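이킨, 포장재 회수 서비스 ‘에사드’ 4월부터 32개 지역으로 확대

골판지 상자 재사용 기준 통일, 소규모 판매자도 이용 가능

생활용품 유통기업 이킨(Ikine)은 배송용 골판지 상자 회수 서비스 ‘에사드(Esard)’의 운영 지역을 오는 4월부터 32개 지역으로 확대한다고 밝혔다. 그동안 일부 도시의 정기배송 고객에게만 제공하던 서비스를 일반 구매 고객과 입점 판매자에게까지 개방하는 것이 이번 개편의 골자다.

에사드는 고객이 물품을 수령한 뒤 상자를 접어 문 앞에 내놓으면 다음 배송 시 기사가 이를 수거하는 방식으로 운영된다. 수거된 상자는 클리벤(Cliven) 물류센터로 옮겨져 상태별로 분류되며, 기준을 충족한 상자는 출고 포장에 다시 투입된다. 기준에 미치지 못하는 상자는 제지 협력사인 아루무감(Arumugam)에 원료로 공급된다.

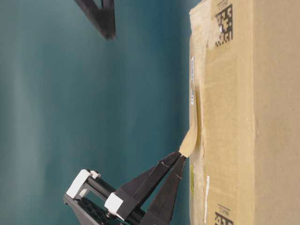

이킨은 서비스 확대에 앞서 센터별로 달랐던 판정 기준을 하나로 정비하였다. 새 기준은 모서리 눌림, 습기에 의한 변형, 테이프 잔여물, 표면 오염 등 21개 항목으로 구성된다. 표면의 가벼운 긁힘이나 얼룩은 강도에 영향을 주지 않는 한 재사용 대상에 포함되며, 식품 오염이 확인된 상자는 상태와 관계없이 제외된다. 동일 상자의 재사용은 최대 두 차례로 제한된다.

루크사나 다니알(Rukhsana Dhanial) 이킨 물류본부장은 “같은 상자를 두고 센터마다 판단이 달라 현장 직원과 판매자 모두 혼선을 겪어 왔다”며 “기준이 통일된 만큼 판매자가 회수 상자의 품질을 미리 예측하고 포장 계획을 세울 수 있을 것으로 기대한다”고 말했다.

입점 판매자는 판매자 전용 페이지에서 회수 상자를 규격별로 신청할 수 있다. 최소 주문 수량은 폐지되며, 신청한 상자는 영업일 기준 2일 이내에 출고된다. 재사용 상자의 사용 여부는 판매자가 상품별로 선택할 수 있고, 선물용 상품과 파손 위험이 높은 유리 제품에는 기존과 같이 새 상자가 적용된다.

파르빈 자이디(Parveen Zaidi) 판매자지원팀장은 “주문량이 적은 판매자일수록 포장재 단가 부담이 크다는 의견을 꾸준히 접수해 왔다”며 “신청 절차와 규격 안내를 담은 자료를 서비스 개시 전에 배포할 예정”이라고 설명했다.
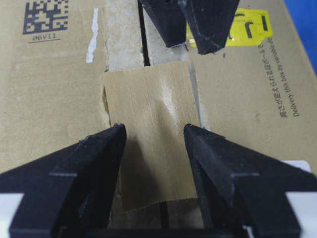 고객 이용 안내

회수를 원하는 고객은 주문 단계에서 ‘상자 회수’ 항목을 선택하면 된다. 상자에 부착된 운송장은 개인정보 보호를 위해 반드시 제거해야 하며, 완충재는 상자와 분리하여 배출해야 한다. 수거 당일 오전 7시까지 문 앞에 내놓은 상자에 한해 회수가 이루어지고, 우천 시에는 다음 배송일로 순연된다. 타사 상자는 수거 대상에 포함되지 않는다.

운영 지역과 상자 규격 등 자세한 사항은 이킨 고객센터 공지사항에서 확인할 수 있다.

문의: 이킨 홍보팀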